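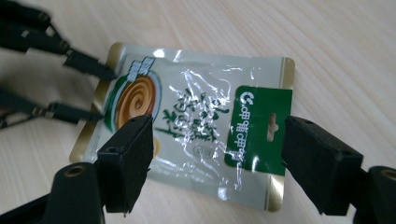 My aunt hands these little packets out to everyone when she gets home from a trip, and I now have a whole drawer of them. I can't read Chinese, but the one on my table has a bowl or cup with a caramel-brown swirl on the front, so I'm guessing a drink? How much water do I use - a mug, or less?

**Anikó Pintér**
Oh, lucky you! Go by the small print on the back if you can, a phone translator usually copes. I'd start with half a mug, taste, and add more.

**Norbert Balogh**
Could be soup. Smell it first.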